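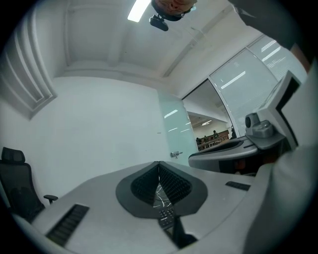

Róisín Madigan
Contributing columnist, workplace and money

Keep the desk phone

My old employer, a freight insurance office in Bromholm, took out its desk phones in May. There were 77 of them. The memo said the phones cost too much, that most calls had moved to laptops and cell phones, and that the change would be complete by Friday. It was complete by Friday. I have been thinking about it since, and I believe it was a mistake that a lot of offices are making.

The case for removing them is easy to state. A phone line costs money every month whether anyone uses it or not. Younger staff prefer to type. The calling software the company had bought, Uller, was already on every computer, and paying for two systems looked foolish. I don't dispute any of that. If I had only the bill in front of me, I would have signed the memo too.

But the bill shows one kind of cost. Before May, a customer with a damaged shipment called a number and a phone rang on a desk. If the person at that desk was out, somebody at the next desk could hear it ringing and pick it up. That second part was never written into a procedure. It happened because the sound was in the room. A call on a laptop with headphones plugged in makes no sound to anyone else. It goes to voice mail, and the voice mail goes to an email folder.

A former colleague told me she found 11 messages in hers after one sick day. Under the old setup she would have come back to a few sticky notes and most of the work done.

There is also the question of whose phone it is. Once the desk phone goes, people start giving out their own cell numbers, because customers want a number that works. Then the customer has that number for good. He calls at dinner. He calls on vacation. He calls two years after you have left for a different job. I still get calls about a claim I closed before my daughter started school. A desk phone stayed at the desk when you went home, and I think we gave that up for very little.

I know the answer I will get, which is that settings can fix this. Calls can be sent to a group. Work hours can be set in the app. Uller does all of that, and so does Alva, the one my current office uses. But each person has to find the settings, understand them, and set them again after an update. I sat through a training session where it took five steps to pass a call to the person beside me. On the old phone it was one button and three digits.

Some of this is habit, and I admit it. I learned office work on the phone and I am comfortable there. People who started later may find a ringing desk phone rude, and in an open room with a lot of people in it they have a point. I would not put one on every desk again. I would keep one for each group of desks – say one for every five people – with a real ring and a number that belongs to the company.

Rerkix, a small parts supplier I deal with, does it that way. Extension 802 rings on a shelf between the order desk and the shipping desk, and whoever is closer answers. I have never reached a recording there during business hours. They told me they looked at dropping the line last year and decided the savings would not cover one lost order.

Other offices should do that same bit of arithmetic before they cancel the contract. Ask the people who answer the calls, and ask a few of the customers who make them. My old office asked neither, and the number I used to call there now plays a list of options that starts with the web address.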